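Search this site
Go

Stetska comment portal: a review after one month

Thu 26 December

Print this article | E-mail this article

Davia city council moved all written public comment to Stetska in November. Before that you sent an e-mail to the clerk, or dropped a letter in the slot by the side door of city hall. Now you make an account, pick an agenda item, choose support, oppose or neutral, and type.

I have used it for five meetings, two of the full council and three of the planning board. I also helped my neighbor Azadeh Hashemi put in her comments on the Kermani Street parking permits, so I have seen it on her old tablet as well as on my own laptop.

Signing up

The form wants a name, a street address and a phone number. The old e-mail system only asked for a name and ward. The address is checked against city records, and renters can get stuck at this step. Azadeh's apartment was not in the list and she had to call the clerk's office, which fixed it the same afternoon. The privacy page says addresses are not published. It does not say how long they are kept.

Writing a comment

The box holds 300 words. A counter runs underneath, so you know where you stand. There is no way to attach a file. If you want the council to see a map or a petition you still have to bring paper copies to the meeting.

The page logs you out after 30 minutes and does not save your draft. I lost one comment on the leaf pickup contract that way and now write everything in a separate document and paste it in. Line breaks survive the paste. Bold and links do not.

Reading other comments

I like this part best. Every comment shows up under its agenda item the day before the meeting, with the writer's name and position. Under the old system you had to file a records request to find out what other people had sent. I read almost all of the comments on the parking permits, and several raised points that were missing from the staff report.

The support and oppose totals are another matter. They sit in large type at the top of each item, and council member Odair Camargo read them out loud at the last meeting as if a vote had been held. It is a comment page -- people who like a plan rarely write in about it.

Search works by item number only. Typing "parking" gets you nothing.

Cost

The contract is for one year. The council approved it on the consent calendar without discussion. Maite Villalobos asked during open comment what happens to the records if the contract is dropped, and was told staff would get back to her. As of this writing they have not.

Verdict

Better than e-mail for reading, worse for writing. Drafts should be saved and attachments allowed before the contract comes up for renewal. Keep your own copy of anything you send.
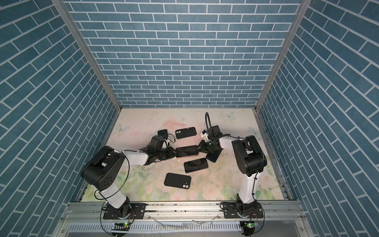

Related items

Kermani Street permits: what the planning board decided
Ardalan Kiani on the ward map
Letter: bring back the paper agenda
Petness license fees go to second reading
Kianoush Farahani will not run again

Print this article | E-mail this article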